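Three Days With the Flalora Winter Box

Cuvville in November. Dark at four thirty, radiators on full, everybody's lips peeling. Good time for a makeup launch, apparently, because Flalora picked a Thursday night to put out its first ever collection tied to a TV show, and the line outside the Dastus Street shop went past the bakery and around the corner.

The show is Karpenko. If you haven't seen it – ice palace, two feuding sisters, a lot of very serious people in very large collars. Season one had maybe the best eye looks on television. Silver leaf up to the brow. Frosted lashes. That one dinner episode where the older sister has a single blue line drawn from her lip to her chin and never once mentions it.

So, a collection. Twelve pieces, one box, plus everything sold separate if you don't want the lot. Only 3171 boxes made, each with a number on the lid. Mine is 600-something and already has a dent.

First thing to know: this is not stage makeup. Flalora has taken the looks and turned the volume way down. The silver leaf is now a cream shadow called Thaw, sheer, a bit pearly, goes on with a finger. The blue lip line is a pencil. I did try the pencil lip to chin, for research. Wore it to the post office. Got my stamps.

Thaw is the star. I put it on at 7 in the morning and it was still there at dinner, a little creased on the left eye where I rub. Over bare lids it's a wash of light and not much else. Over a brown pencil it gets moody and expensive looking. Buy it alone if you only buy one thing.

The lipsticks, less sure. Four shades, all matte, all named after rooms in the palace. Cellar is a gorgeous dried-rose color and I've worn it two days out of three. Chapel is the exact pink of a pencil eraser. The formula is dry, really dry, and in this weather that's a problem. Balm first, wait ten minutes, blot, then color. Skip the balm and you'll see every flake by lunch.
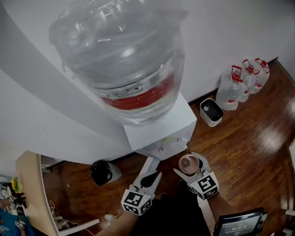
Blush is better. There's two, a cool plum and a peach, both powders, both softer then they look in the pan. The plum scared me. Tapped on with a big fluffy brush it's just that came-in-from-the-cold flush, high on the cheeks, a touch on the nose. The peach does less. On deeper skin I suspect it won't show at all, and for a brand with a shade range this narrow that's a real complaint. Flalora, make more colors.

Mascara: fine. Black, normal, the frosted topcoat is the fun part. White tips on dark lashes, very episode three. It flakes if you layer more than twice, so don't. Comes off with plain cleanser.

Then the highlighter, which everybody in line was talking about. It's a pressed disc with the palace gates stamped on it, so pretty I didn't want to touch it. Touched it. The gates were gone by day two. Underneath is a nice icy highlighter, a little chunky, best on collarbones and for going out. For the office use half of what you think.

What else. A nail polish, chips. A setting spray that smells of pine and dries fast. A tiny mirror, cute, already lost in my coat.

The box feels nice, heavy, magnetic lid. The shop says 200 were held back for the season two premiere, so if you miss out now, try then. No word on a restock after that.

Would I buy the whole thing? As a fan, yes, I did, and I'd do it again for the lid. As someone who just wants a good winter face – Thaw, the plum blush, Cellar if you own a decent balm. Leave Chapel on the shelf.

Season two starts next month. I have the blue pencil sharpened.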